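Paid Testers Wanted: Teach a Shelf-Stocking Robot Some Manners

Drinia is looking for 18 people to spend time with Kinyua, our countertop restocking kit, and tell us everything that is wrong with it. We have our own list. We would like to see how it compares with yours.

The short version

Kinyua is a tabletop robot arm with a two-finger gripper and a small camera near the wrist. It is meant for places that sell little things from little shelves: hotel lobby pantries, office snack counters, gift shops, the corner of a gym where the protein bars live. You put a basket of stock beside a display stand, you tell it what goes where, and it puts things there. Sometimes it puts them somewhere else, with great confidence.

We are running a tester program ahead of our first general release. Sessions start in May. You come to our shop, you set the kit up from the box using only the printed guide, you run it through a set of stocking jobs, and you complain into a form. We pay $583 for the full program, which is two visits. Lunch is included on both. The lunch is better than the form.

Who we want

People who have stocked a shelf for money. That covers a lot of you. Grocery clerks, hotel front desk staff, vending route drivers, pharmacy techs, museum shop people, anyone who has ever faced a row of candy bars at the end of a long shift and felt something close to pride. You know when a shelf looks right. The robot does not, and neither do several of our engineers.

We also want a few people who have never touched a robot and would rather not. If you read setup guides all the way through before opening the bag of screws, please apply. If you have never read a setup guide in your life and still have strong opinions about furniture assembly, please also apply. We will seat you apart.

You need to be 18 or older, able to stand or sit at a workbench for stretches of a couple of hours, and comfortable reading English at the level of a microwave manual. The bench height adjusts. You do not need to lift anything heavier than the kit's carrying case, and we will carry it for you if you ask, or if you look at it in a certain way.

Who we don't need this time

Robotics engineers. We like you very much, but you fix things without telling us. In our last round, one applicant quietly rewrote the grip settings during a coffee break and then rated the product five out of five.

People who work for a company making a similar product. You know who you are, and your application forms are always suspiciously thorough.

What you'll be doing

Visit one is setup and basic stocking. You'll get the kit, the guide, a clear tiered stand and a mixed bunch of goods. There is no video to watch first. Somebody from our team will be in the room, and they have been told to keep quiet unless something is about to fall on a foot. You'll attach the fingers, run the camera check, teach the arm three shelf positions, and ask it to fill them. Then you'll ask it to do it again after we have moved the stand a little, the way a customer with a backpack would.

Visit two is where it gets difficult. Candy wrappers are shiny. Foil is worse. Small bottles roll when they are lying down and tip when they are standing up, which leaves very few safe options. Long flat boxes like to be picked up from the middle and the robot likes to pick them up from one end. You'll run a longer job list, 43 items in all, and mark each one as done, done badly, or what was that. Those are the real categories. We tried more scientific ones and the notes got worse.

At the end there is a half-hour talk with Mutua Obura, who runs the tester program and has heard far ruder things about Kinyua than you are likely to come up with. Please be specific. "It was slow" is fine. "It was slow when it had to choose between two packages of the same color, and I had time to eat one of them" is much better.

A few things about the product, so you can decide if you care

The kit comes with the arm, the gripper, two sets of fingers, the camera, a power supply and a controller called Varnus, which is a gray box with one button and a light. The light has four colors. We would love to know whether you can guess what they mean without looking them up, because we have a bet going.

Positions are taught by hand. You move the arm to where you want an item to go, press the button, and move on. There is no code. There is an app named Wino for people who want to rename their shelves and look at logs. The name was chosen before anyone said it out loud in a meeting, and it is now on the packaging.

Kinyua works on ordinary tabletops. It does not like glass tops, wobbly tables or tablecloths. It isn't built for refrigerators, for anything hot, or for working unattended in a room full of toddlers. It stops when it is bumped. You will be asked to bump it, and most people enjoy that more than they expect to.

What we can't offer

You don't get to keep the kit. You also don't get to keep the stock, though we tend to lose track of the candy by late afternoon.

We can't pay for flights or hotels. We do cover parking and local transit if you hang on to the receipt.

This is not a job in disguise. Testers are paid a flat fee for a short piece of work, and taking part won't move you ahead of anyone if we hire later. If we do open a full-time testing role, past testers will get the same email as everybody else, possibly with a nicer first line.

Pay and timing

$583, paid in full after your second visit. If you only make it to the first visit, we pay half. If we cancel on you, we pay for the visit we canceled. Each visit runs from 9:30 in the morning to 3:00 in the afternoon, with lunch and one proper break. The two visits have to be at least a few days apart, so that you have time to forget what the light colors mean.

Privacy and paperwork

We record the arm's camera and the bench camera. The bench camera sees your hands and the table. It may also pick up your voice, and we ask for your consent to that separately. If you say no, we switch the sound off and you can still take part. You'll sign a short agreement saying you won't post about features that haven't been released. You are free to tell people you were beaten at shelf stocking by a robot, or the other way around.

How to apply

Fill in the tester form on our website or pick up a paper copy at the front desk. We'd like to know:

Your name and the best way to reach you.
What you have stocked, where, and for how long.
Whether mornings in May work for you.
Any food allergies. The test goods include chocolate and cookies, and we can swap in empty packaging if that's safer for you.
One thing about a machine at your current or last job that drove you up the wall. A sentence will do. We have received a full page about a label printer and it was the best application in the pile.

No resume, please. No cover letter either. We read every form, and we'll write back whether it's a yes or a no. If more than 18 good people apply, we'll pick for a mix of backgrounds and keep the rest on a list for the next round, if you agree to that.

Questions can go to Mutua through the contact page. He answers most of them before lunch. 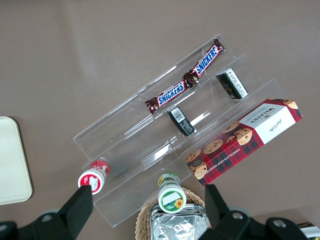 Kinyua's wrist camera at the stocking bench, with candy bars on the top shelf and a box of shortbread on the right.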